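**Dos brazos en el taller compartido - hilo**

1/ Abro hilo con el montaje de los dos brazos que tengo en el taller de Palacios. Varios habéis preguntado por mensaje y prefiero contarlo todo en un sitio. Es largo y va de cables, tornillos y vasos.

2/ Punto de partida: 2 brazos de segunda mano, comprados por separado, sin manual y con controladoras de versiones distintas. Uno venía con el cable de la muñeca cortado. El otro estaba entero, pero con la base doblada.

3/ La base la enderecé en la prensa del taller. Tardé una tarde. No quedó perfecta, le puse una arandela fina en la esquina que cojeaba y ahí sigue.

4/ Van colgados por encima de la mesa, uno a cada lado. Mi primera idea era atornillarlos al tablero, pero entonces me quedaba sin sitio para trabajar. Colgados dejan la mesa libre y puedo pasar un trapo sin desmontar nada.

5/ La estructura es perfil de aluminio de 40. Compré de más y me sobró un tramo largo, si alguien del taller lo quiere está debajo del banco del fondo.

6/ Cableado. Aquí se me fue la mayor parte del tiempo. El conector de la muñeca es roscado, metálico, y el cable sale hacia arriba haciendo una curva. Si la curva es demasiado cerrada, el brazo tira de ella al girar y pierdo la señal del sensor.

7/ Primero lo llevé pegado al brazo con bridas. Error. Al tercer giro de muñeca se soltó el pin de masa. Ahora va suelto desde el conector hasta la estructura y solo está sujeto arriba.

8/ Longitud libre de cable que me ha funcionado: 44 cm. Con menos tira, con más se balancea y roza. Lo apunto por si alguien monta algo parecido, aunque dependerá del brazo.

9/ Controladora: una Prorard para los dos. Tiene las entradas justas. La de Rodesholm que venía con el primer brazo la he dejado guardada, funciona, pero el programa de configuración solo me arranca en un portátil viejo que no quiero tener en el taller.

10/ Fuente de alimentación de Sestley, comprada nueva. En lo demás he tirado de segunda mano, en la fuente no. La anterior daba bajones cuando se movían los dos brazos a la vez y las articulaciones hacían un ruido feo.

11/ Pregunta que me han hecho dos veces: ¿qué hacen? De momento poco. El objetivo es que uno sujete un vaso de café y el otro le quite la tapa, sin aplastar el vaso. Parece una tontería hasta que te pones.

12/ Por qué un vaso de cartón: es blando, pesa poco, se desliza en la mesa con nada y cuesta unos céntimos. Si lo rompo, cojo otro. Además la tapa entra a presión, y eso obliga a controlar la fuerza en los dos brazos.

13/ El problema que no esperaba es el color. Vaso negro con tapa negra: la cámara no distingue bien dónde acaba una cosa y empieza la otra. El programa me daba la altura de la tapa con saltos de varios milímetros.

14/ Probé con un vaso blanco y fue peor, se confundía con la mesa. He vuelto al negro.

15/ Luego están las sombras. Los brazos y la estructura tapan parte de la luz y dejan manchas grises en el tablero. El primer detector que hice tomaba la sombra del vaso por otra parte del vaso. Intentaba agarrar aire a la derecha.

16/ Solución provisional: guardo una imagen de la mesa sin vaso, con los brazos en la posición de reposo, y resto. Va razonablemente bien mientras no se mueva la lámpara. En cuanto alguien la mueve hay que repetir la imagen.

17/ Soledad Segura, que tiene el banco de al lado, me sugirió poner un difusor delante de la lámpara. Tengo el papel vegetal comprado. Falta hacerle un marco.

18/ Rutina de prueba: coloco el vaso, mando los brazos a reposo, capturo, calculo posición, muevo el vaso un poco y repito. Llevo 576 capturas desde noviembre. Las guardo todas, también las malas.

19/ Cada tanda son 60 capturas. Más no, que luego las tengo que revisar a mano y a partir de ahí dejo de mirar con atención.

20/ Con las últimas tandas el cálculo de posición ya es bastante estable en horizontal. En altura sigue flojo. Sospecho del reborde de la tapa, que sobresale y engaña al ajuste, pero me falta comprobarlo con una tapa plana.

21/ Software: todo en Python, un proceso por brazo y otro para la cámara. Los tres se hablan por la red local. Empecé con un único proceso y se bloqueaba cuando tardaba la captura - con los brazos en marcha eso no hace ninguna gracia.

22/ Seguridad, que también me lo preguntáis. Seta de emergencia a mano, velocidad limitada por configuración y nadie con las manos en la mesa mientras hay movimiento. La seta corta la alimentación de los dos brazos, no de uno solo.

23/ Dinero: no he llevado bien la cuenta y no voy a inventarme una cifra. Lo más caro fueron los brazos. Lo segundo, la fuente. Los conectores roscados salen más caros de lo que parece, compradlos con tiempo y mirad bien el número de pines.

24/ Pendiente:
- marco para el difusor
- sujetar mejor el cable en la parte de arriba
- probar con tapa plana
- cambiar el tornillo provisional de la base
- escribir de una vez las notas de la configuración

25/ El código lo subiré cuando lo limpie un poco. Ahora mismo tiene las rutas de mi ordenador escritas a mano por todas partes y no le serviría a nadie.

26/ Dejo dos fotos de la zona de trabajo. Si alguien tiene experiencia midiendo altura en objetos negros y algo brillantes, leo sugerencias.
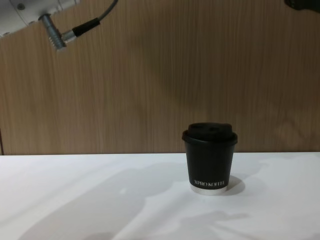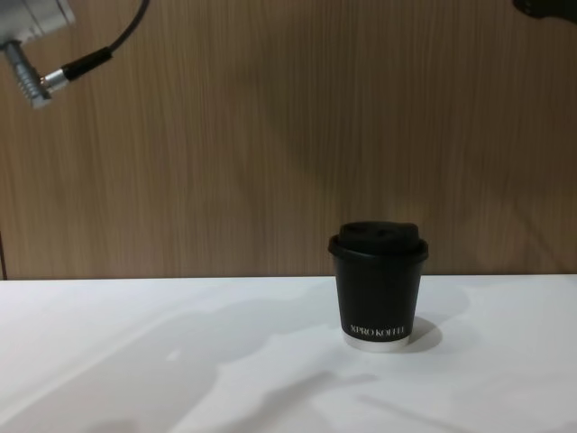
El vaso negro en la mesa y, arriba a la izquierda, el conector roscado con su cable, en las dos fotos.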